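Home | Guides | Downloads | Support | Contact

Teder Tour Desk – Set-up Guide
Section 6: Loading a set list and clearing songs before a show

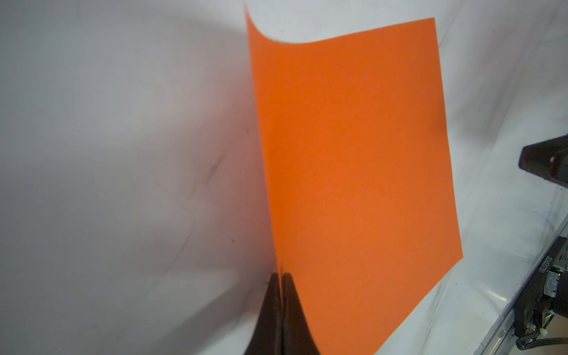 6.1 Before you start

You need an admin login and the venue capacity. Also the final set list, or close to final. Drafts are fine but you'll redo half of this.

NOTE: Crew logins can view set lists. They can't submit them. If the Submit button is gray, that's why.

6.2 Add the show

1. Open Shows > New Show.
2. Type the venue name. Pick it from the list if it comes up. If not, choose Add Venue and fill in the city and capacity.
3. Enter capacity as a plain number, no comma. So 2765, not 2,765. The comma version saves but the royalty sheet comes out blank.
4. Set doors and stage time. Local time for the venue, not your office.
5. Save.

For festivals, add one show per stage. Stollavside has two stages and both need their own entry, even if the same band plays both.

6.3 Load the set list

1. Open the show, then Set List > Import.
2. Choose your file. Plain text or spreadsheet, one song per line.
3. Check the matches. Green is matched to your catalog, yellow is a guess, red is no match.
4. Click each yellow line and confirm or change it. Dont skip these. Live versions and studio versions often share a title.
5. For red lines choose Add Manually. Title, writer, publisher. All three.
6. Drag songs into playing order. Encores go under the Encore bar.
7. Save Draft.

File limit is 454 lines. Nobody's set is that long, but people do try to import the whole catalog here. Use Catalog > Import for that.

CAUTION: Importing a second file replaces the first one. It does not add to it. Any manual lines are lost.

6.4 Covers and walk-on music

Covers: tick Cover next to the song. A writer box opens. Fill it in.

Walk-on and walk-off tracks count as recorded music, so they go on the Playback tab, not in the set list. Same for anything played between bands by your own DJ. House music from the venue is the venue's job – leave it out.

Medleys: one line per song, then select them all and hit Group. Enter a length for each part. Rough lengths are OK for a draft, the final needs real ones.

6.5 Submit

1. Open the draft and click Check.
2. Fix anything listed. Missing writers is the usual one.
3. Click Submit. Status changes to Sent.
4. When the status says Received, download the PDF and keep it with the show papers.

If it's still on Sent the next morning, hit Resend once. Only once – each resend makes a new record and somebody has to delete them by hand.

NOTE: Shows with capacity over 3,000 go to manual review. Submit these early. Nothing submitted on a Sunday gets looked at until the office opens.

6.6 Changes after the show

Band swapped a song? Open the show, click Amend, change the line, submit again. The orignal stays on file underneath.

Canceled show: use Cancel Show. Do not delete it. Deleted shows drop out of the tour totals and can't be brought back.

6.7 If you share data with Evow or Van Hecke

Turn on Partner Export under Settings > Connections. Paste in the key they gave you. Evow takes set lists only. Van Hecke takes set lists and playback. Exports run after status is Received, never before.

Key rejected? Check for a space at the end. Still no good, ask them for a new one.

Questions on this section: Beril Işık, Teder support desk. Have your show number ready.

Next: Section 7, Merch counts

We use cookies to keep you signed in and remember your settings. Accept | Manage cookies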